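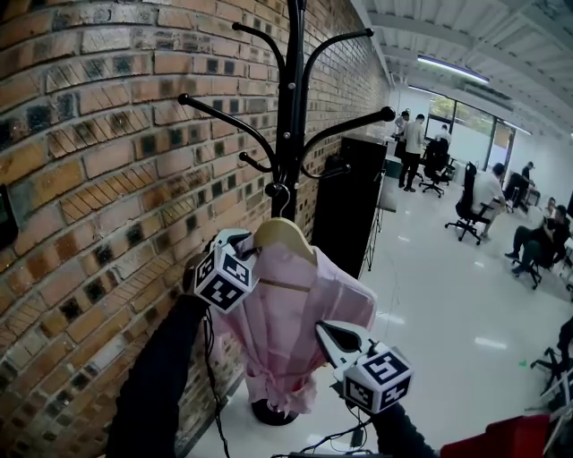
# Re: [tallura-home] Coat rack by the brick wall – keep it or swap it?

Mar 27, 2023

Hi all,

Catching up on the list after a busy stretch, and I see the coat rack thread has grown legs. I'm quoting Joaquín's message first so you don't have to go digging for it.

> **Joaquín Godoy wrote:**
>
> Folks, I'd like to replace the standing rack with a row of wall hooks. My reasons:
>
> - It leans when people load one side with winter coats.
> - The arms end in those round knobs, which are fine for a coat with a loop and terrible for anything thin. My wife's linen jacket came home with a bump in the shoulder that took two rounds with the iron.
> - The clothes that are meant to be on hangers end up on the floor.
>
> Judis has a steel rail with 12 hooks and I can pick it up on my way in. Someone would have to drill into the brick. Thoughts?
>
> Joaquín

OK, thoughts! I have many, sorry in advance.

First, please let's not drill into the curved wall. I love that wall, and a straight rail on a wall that bends is going to touch in the middle and float at both ends (or the other way around, depending which way you stand). You'd need spacers, and the brick courses in there are so uneven that I wouldn't know where to start with a level. I tried hanging one small frame on brick at my old place and went through three drill bits and most of a weekend.

Second, the knob problem is real, but it's a hanger problem more than a rack problem. Anything light should go on a hanger, and then the hanger goes on the arm. The pink robe-style shirt is a good case. On a wooden hanger it falls nice and loose and the folds stay down at the bottom where they don't matter. Put straight on a knob it would have a point poked in the back of it by lunch.

What I do at home with thin things like that, if it's any use to anybody:

1. Button or tie the front before it goes on the hanger, even just the one button.
2. Slide the hanger in from the bottom hem so you don't stretch the neck. Takes a bit longer. Worth it!
3. Get the shoulder seams sitting right on the ends of the wood, then take hold of both sides and give a small tug outward to even it up.
4. Hook it over an arm a little way in from the knob, and check that the hem clears the base.

That last one matters with a long garment. The base on ours is black and round and collects every bit of dust in the building – I wiped it down last week and the cloth was gray. Pale pink would show all of it.

Third, the leaning. I think we're just loading it badly. Heavy coats should go on opposite arms, so if you hang a parka on one side, the next parka goes across from it. And backpacks shouldn't be on there at all. I've seen two laptop bags and a bike helmet on one arm, and you know who you are. The little low hook is for umbrellas and scarves as far as I'm concerned, but I'm open to being outvoted.

Joaquín, if you're going to Judis anyway, could you look at hangers for us instead of the rail? I'd like a set of 12, wood, with a hook wide enough to go over the arm without jamming. The Zurkix ones I bought for my closet are a decent weight but the hook is too tight for a thick pole, so I'd skip those. Triệu might have some left from when the costume corner was cleared out, too. There was a whole box marked 437 (no idea what the number meant) and I remember it being mostly wood with a few of the velvet kind mixed in. Velvet is great for slippery fabric, by the way, so please don't toss them.

One more thing while I have your attention. The floor in there is white and shiny and shows every wet shoe print, and most of them end up right around the rack. Could we get a mat? Just a plain dark one, to go in front. I measured nothing, I'll admit, but I'll bring a tape next time and write back with a size.

If people still hate the rack after a month of using proper hangers, I'll come around on the rail, and I'll even hold the ladder. Until then I'd vote to leave it standing where it is.

Oh, and does anyone have a steamer that works? Mine spits. I have two long shirts to do and I'd like to borrow one through the end of March, I can pick it up from wherever.

Thanks, and sorry for the essay,

R.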